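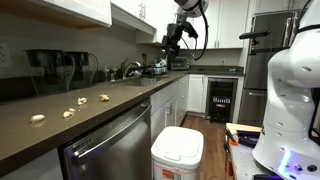 주방 조리대와 벽면에 놓인 정수 주전자 두 개

트린드브리지 지구 수돗물 경도 변경 및 필터 관리 안내

10월부터 트린드브리지 지구의 급수 계통이 메스트컴 정수장으로 전환된다. 기존 지하수 혼합 방식에서 지표수 단독 방식으로 바뀌면서 칼슘과 마그네슘 농도가 달라지며, 잔류염소는 먹는물 수질 기준 범위에서 관리된다. 전환 작업은 배수지 3곳에서 순차적으로 진행하고, 대상은 805세대이다.

밸브 조작 시간에는 관내 유속이 변하여 일시적으로 탁수가 나올 수 있다. 이 경우 욕실이나 세탁실의 냉수 수도꼭지를 열어 맑은 물이 나올 때까지 흘려보낸다. 온수 쪽을 먼저 열면 침전물이 보일러 내부로 유입될 수 있으므로 피한다. 탁수가 2시간 이상 계속되면 지구 관리실에 동·호수와 발생 시각을 알린다.

주전자형 정수기의 필터 교체 주기는 제조사가 표시한 처리 수량과 사용 기간 중 먼저 도달하는 쪽을 따른다. 활성탄은 염소 냄새를 줄이는 데 쓰이고, 이온교환수지는 경도 성분 일부를 흡착한다. 수지의 수명은 원수 경도에 따라 달라지므로 전환 이후에는 종전의 교체 기록을 그대로 적용하지 않는 것이 좋다. 탁수 발생 중에는 주전자에 물을 받지 않는다. 이미 받았다면 물을 버리고 용기를 세척한 다음 필터 상태를 확인한다. 정수한 물은 염소가 제거되어 보존성이 낮다. 뚜껑을 덮어 냉장 보관하고 하루 안에 사용한다.

식기세척기와 연수기의 경도 설정값도 다시 확인할 필요가 있다. 설정 단위는 기기마다 다르며, 탄산칼슘 환산 mg/L로 표시된 수치를 독일 경도로 바꿀 때는 17.8로 나눈다. 전환 후 측정값은 다음 호 수질표에 계통별로 싣는다.

경도 시험지 600매를 관리실에서 배부한다. 세대당 2매이며 수량이 소진되면 종료한다. 시험지는 개봉 후 습기에 민감하므로 사용 직전에 포장을 뜯고, 색상 비교는 포장에 적힌 판독 시간에 맞춘다. 그루돌턴 배수지 계통은 이번 전환에 포함되지 않으며 별도 조치가 필요 없다.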